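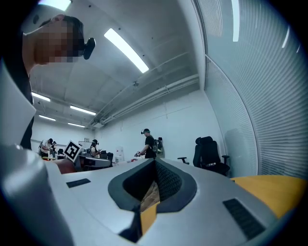

Minutes – Gripper Fault Review
Plernside workshop, 10/2/22
Chair: operations lead, Priltbridge

1. Previous minutes
Accepted. Spelling of Schmieder corrected in item 4.

2. Fault on hand-held unit
During a Gumirell run the jaws failed to release on the open command. The operator let go of the trigger and the unit held its grip for 30 seconds before the supply was isolated. Minor pinch to one finger, first aid only. Entered in the incident register.

Log shows motor current at 1,000 mA throughout, against a set limit of 600 mA. The limit had reverted to the factory value after the last firmware load. The bench checklist has no step for reading it back.

Discussion of whether the pad had also caught on the inner wall. Maintenance found a lifted corner on the pad, but could not reproduce the jam with the limit set correctly. Left open.

3. Other units
Three units carry the same firmware. All tagged out until the limit has been read back and signed for.

4. Isolation
Supply switch is out of reach of an operator holding the tool. Schmieder has quoted for an inline cut-off. Quote excludes labour – to be clarified.

5. Actions
Firmware: add read-back to bench checklist.
Maintenance: replace pad, repeat jam test, report in writing.
Safety: reply to Schmieder re labour; circulate incident form to Priltbridge.

Next meeting late February, once the jam test is finalised.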